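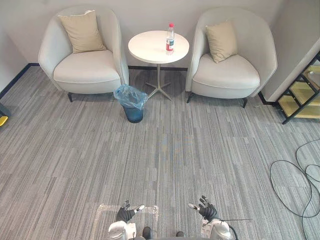 Section 4. Recording Lounge Episodes with the Two-Arm Setup

By the time you reach this section you should have the Nostari recording software running and the arms homed, as described in Section 3. If the arms still twitch a little when you let go of the controls, please go back and redo the zero step before you go any further. It only takes a moment, and it will save you a whole afternoon of throwing away episodes later on (we speak from experience, and our first batch at Plolthorpe went straight into the trash for exactly this).

The lounge task is the one most new groups begin with, and we think it's a good place to start. The furniture is big and forgiving, the objects are everyday ones, and the goal is easy to agree on: pick the bottle up from the side table and let it go into the wastebasket. What we are after with the Tapley method is a modest number of episodes in which the starting layout is changed on purpose and written down carefully, so that the trained policy can be tested against layouts it has never met. The rest of the section walks you through one full recording session, from laying out the corner to closing the log.

4.1 Laying out the corner

1. Place the two armchairs against the back wall with the round side table between them. Turn one chair slightly toward the table if you have the room. We like at least one chair to sit at an angle, so the policy doesn't learn that chair arms always run parallel to the wall.

2. Put one throw pillow on each chair, leaning against the back. Don't fuss over them! A crease or a tilt is welcome, and you'll be moving them between blocks anyway.

3. Stand the capped water bottle upright on the tabletop. For the base layout it goes on the right half of the table, as seen from the robot.

4. Set the wastebasket on the floor in front of the table and a little to the left of its base, near the arm of the left chair. Line it with a translucent bag and fold the rim of the bag over the top edge all the way around.

5. Walk the robot up to the starting mark, facing the table, and bring both hands forward into the ready pose. In the head camera view you want to see both hands low in the view, the whole tabletop, and the whole opening of the wastebasket. If the opening is hidden behind a hand, lower that hand's elbow a touch and look again.

Note: Things that belong to the building, such as shelving, baseboards and patterned carpet, can stay just as they are. We used to hang gray curtains around everything, and the policies that came out of that were lovely to watch in the curtained corner and quite lost anywhere else.

CAUTION: Keep cables out of the area the robot's feet can reach. Coil them to one side, well clear of the path between the starting mark and the table, and check them again after every break. A loop of cable tends to creep when people step over it.

CAUTION: The bottle must be tightly capped before every episode. The hands are not sealed, and water in a finger joint means a repair.

4.2 Recording an episode

1. Open a new episode in Nostari and choose the layout code from the list. The code for the base layout is L-11.

2. Wait for the hand status lines to read READY on both sides. If one side stays on WAIT, open and close that hand once from the glove and give it a moment.

3. Press the record pedal, then hold still for a slow breath before you move. That little quiet stretch at the start gives the alignment step something to hold on to, and we really do ask you not to skip it.

4. Reach for the bottle with whichever hand the layout code calls for. Come in from the side, below the cap, and close the fingers gently around the middle of the bottle. Try to move the way you would at home: not too slow, and without stopping to admire your work halfway.

5. Carry the bottle over the wastebasket and open the hand once the bottle is well inside the rim of the bag. Dropping it from high up makes a fine noise, but the bottle may bounce off the edge, and the bag slips down with it.

6. Return both hands to the ready pose and press the pedal again to stop.

7. Mark the result as DONE, PARTIAL or MISSED. Use PARTIAL when the bottle was lifted but ended up anywhere other than in the basket.

Note: Please keep your missed episodes. It's tempting to delete them (we all want our session to look tidy), but Ciltov, the training tool described in Section 6, uses them to learn where a grasp starts to go wrong. Only delete an episode if the recording itself is damaged.

4.3 Changing the layout

Record in blocks, and change the layout between blocks, never in the middle of one. For each new block:

1. Take the next layout card from the stack and read it all the way through before touching anything.

2. Move the bottle first, then the basket, then the pillows. Keeping to this order makes it much easier to find your place again if you get interrupted.

3. Straighten the bag if it has slipped. It should still be loose enough to bunch a bit around the opening.

4. Enter the new layout code and record one practice episode, marked TRY, to confirm that the hand can reach the bottle without bumping a chair arm.

If the practice episode shows a reach that feels strained, slide the starting mark forward by a hand's width and note the change in the session log. Don't move the table to suit the robot. The cards give positions measured from the table base, and once the table has wandered, every position after it is off by the same amount.

4.4 How many episodes you'll need

Our own reference set, finished in July 2019, holds 2265 episodes, of which 454 were marked PARTIAL or MISSED. You won't need nearly that many to get going. In our trials the policy began to handle unseen bottle positions at around 300 episodes, provided the layouts were well mixed. The same amount of data recorded in a single layout gave us a policy that reached very confidently for the spot where the bottle used to be.

Unseen basket positions took longer to come right, and we'd suggest putting your extra effort there if your time is short. The fingers can hide the rim just before release, so the policy has to remember where it last saw the opening.

4.5 Closing the session

1. Bring the arms to the rest pose and wait for the motors to release before you take off the gloves.

2. Check that the episode count in Nostari matches your paper log. If the two disagree, sort it out now, while you still remember which pedal press went wrong.

3. Start the upload and leave the computer on until the bar reaches the end.

4. Wipe the fingers with a dry cloth. Don't use cleaning spray on the small white tips of the hands.

5. Leave the furniture where it is if you plan to continue with the same layout, and put the layout card on the table so the next operator can see which one it is.

Sessions that will be used for testing only are set up a bit differently. Go to Section 5 for those.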